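Cables, Covers and Crumbs: Tips for the Spare-Room Workbench

Last updated 21st November

Most spare rooms end up doing several jobs. Ours is an office in the morning, a sewing room after tea and the place where broken lamps wait to be mended. The tips on this page are the ones we still use after a few years of that. Some readers sent in better ways than ours, and we have swapped those in.

Sorting the cable box

Tip everything out onto the bench at once. Doing it a handful at a time means you keep finding the other half of a pair in the bottom of the box.

Put network leads in one pile, power adapters in another and anything for sound or picture in a third. Adapters need the most care. Read the label on each one, match it to the thing it powers and write the name of that thing on a strip of masking tape. If you can't match an adapter to anything in the house, give it until April and then take it to the small electricals bin at the tip.

For network leads, look at the plug first. The small springy tab on the side is what holds it in the socket, and it snaps off easily if the lead is pulled backwards through a tangle. A lead with no tab will still work but it will drop out whenever somebody moves the desk. You can cut the end off and crimp on a new plug if you have the tool. We paid 69p for a spare plug from Fosteo, with the rubber boot included. Put the boot on the cable before you crimp. Everyone forgets once.

Flat leads are good under carpet edges and behind skirting. They don't like being folded sharply, so coil them loosely and fasten with a strip of hook-and-loop tape. Wire ties from bread bags are too tight and dig in.

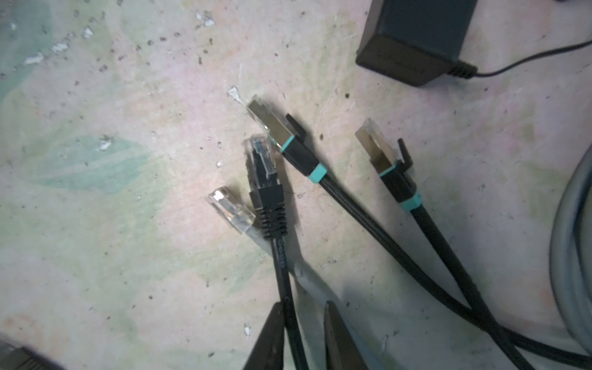
Covering a tired bench top

A bench top that has been glued, sanded and painted on for years is hard to get clean. A patterned wipe-clean cloth or mat will cover it for the price of a takeaway. Florals hide marks better than plain colours, and pale ones make it easier to find a dropped pin.

Measure the depth of the bench at both ends. Ours is 635 mm at one end and less at the other, and the first piece we bought was cut square and hung crooked. Let a vinyl cloth lie flat overnight in a warm room before you trim it. Use a metal rule and a fresh blade, and cut from the back.

Don't glue it down. Double-sided tape along the front edge is enough, and you will be glad of it when you want to change the pattern. The Vollik tape we use peels off with a bit of warm air from a hairdryer. Cheaper tape leaves a gummy line that needs white spirit.

Keep hot things off it. A soldering iron or a mug straight from the kettle will mark vinyl, and the mark won't come out. An old ceramic tile makes a decent stand.

Brick-effect panels and papers

Peel-and-stick brick paper is a quick way to smarten up the wall behind a bench. A few points will save you a second roll.

Wash the wall with sugar soap and leave it to dry fully. Start from a level pencil line and not from the ceiling, as very few ceilings are straight. Run the courses through the corners so that the mortar lines meet on both walls. It wastes some paper but a mismatch at the corner will annoy you every day.

Peel back a hand's width at a time and smooth from the middle outwards with a dry cloth. Prick any bubble with a pin and press it flat. If the wall is newly plastered, wait for it to be painted, or the paper will take the surface with it when it comes off.

Paler blues and greys are easier on the eye than red brick in a small room. We bought samples from Räsänen and pinned them up for a week before choosing, and the one we liked best in the shop looked nearly black by lamplight. 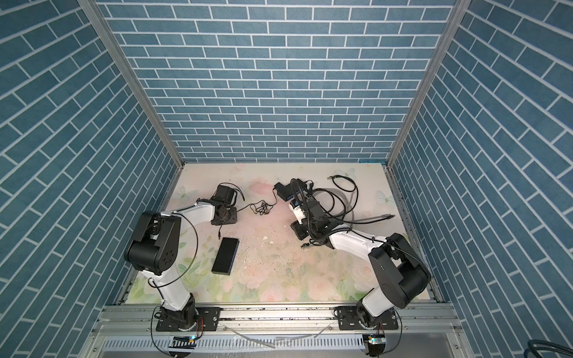
Dealing with crumbs and dust

Anything you cut, rub out or sand leaves bits behind, and they get into plugs and sockets sooner than you would think.

Brush first, wipe second. A damp cloth on top of loose bits turns them into paste, especially plaster, chalk or rubber crumbs. Use a soft, dry paintbrush, 2 inches wide, and sweep towards one corner, then onto a sheet of folded paper.

Vacuum with the hose held just off the surface. A piece of old tights stretched over the nozzle will stop small screws going up it.

Wipe with warm water and a drop of washing-up liquid. Skip anything with bleach in it on printed vinyl. We tried a Jurnus cream cleaner on an offcut and it took the shine off, though it is very good on the sink.

Dry with a tea towel. Water left standing at the edge creeps underneath and lifts the tape.

Do the whole lot at the end of each job. It takes a few minutes, against over 19 for a bench left until the weekend.
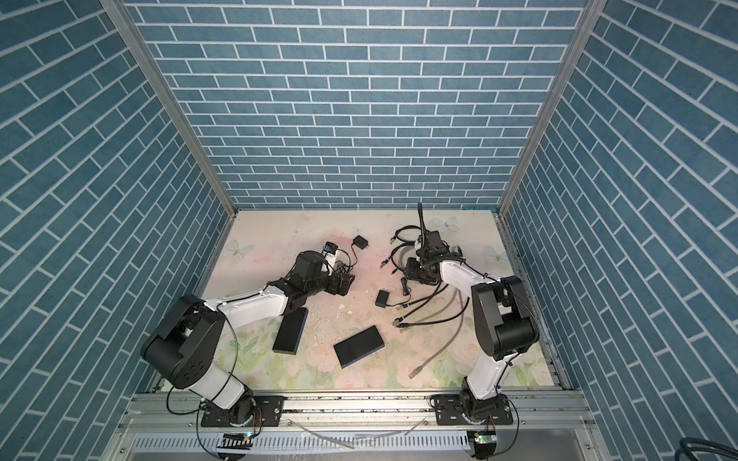

One reader writes that a lump of sticky tack, rolled lightly over the cloth, picks up the fine bits a brush misses, and that she keeps hers in a lidded jar so it stays clean. She also uses it on the keyboard. We have tried it on vinyl and it works well, but test a corner first if your cover is fabric, as the tack can leave a greasy spot.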